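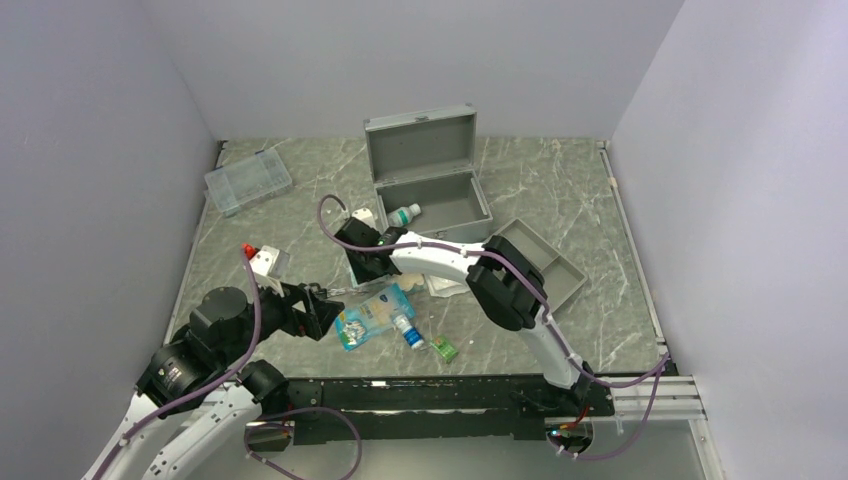 Minutes, Fledcombe Romance Writers, May meeting

Okay, I have the notebook again, so you're stuck with my version of events. We started at 7:10 in the back room of the library. I was still looking for a pen that worked when Trí opened the meeting, so if he said anything important in the first minute, it's lost.

Last month's minutes
Approved with one correction. I wrote that Alcides's hero was a "duck breeder." He is a dock builder. Sorry, Alcides — although two people told me they'd read the duck one.

The anthology
This took up most of the night. We have 16 stories in for the small-town winter anthology, and Trí has read all of them (what a champ). The working title is still Snowed In at Wurnholm, and everyone seems happy with the made-up town except for the question of where the lake goes. In three of the stories it's north of Main Street, and in mine it's next to the church. Trí is going to draw a map and we all have to live with it. I said I'd move my lake if I could keep the ice rink.

We talked about heat level for a long time. Most of the stories close the bedroom door and a couple very much don't. Alcides thinks readers will feel tricked if they get a sweet bakery story and then turn the page to the sauna one. I love the sauna one! We agreed to put the sweeter stories first and say plainly in the blurb that it gets warmer as it goes. Passed, with one vote against (the author of the sauna story, who wanted to open the book).

Trí also asked for no more heroes named Jack. We have four. Please email him if you're willing to give yours up, first come, first served on new names.

Critique night
Alcides read chapter one of his second-chance book, the one at the Proner ferry terminal. I thought the missed boat was great and I wanted to shake the heroine, in a good way. Comments from the table: the ex shows up too late, the dog shows up too early, and we need to know why she came back before she's halfway through her sandwich. He'd like to hear from anybody who has worked on a ferry. My own pages got bumped to June, which was fine with me because they aren't finished.

Newsletter
We're at 151 subscribers. Trí wants to send a free 900-word scene each month, starting with a first kiss from a different member every time. I offered to go first and regretted it on the drive home. Nobody has to be funny in the subject line.

Reading at Taheri Books
The store has offered us an evening slot in the fall. Five minutes each, and please pick something you can read out loud in front of your mother-in-law. Alcides will ask whether we can sell the anthology there and what cut they take. We put off deciding on costumes.

To do
Trí: Wurnholm map, list of Jacks, running order for the anthology.
Alcides: call Taheri about the table and the microphone.
Me: first newsletter scene, type these up, move my lake.
Everybody: final edits to Trí before the June meeting.

We wrapped up at 9:05. Somebody left a green scarf on the chair by the radiator and I have it at my house.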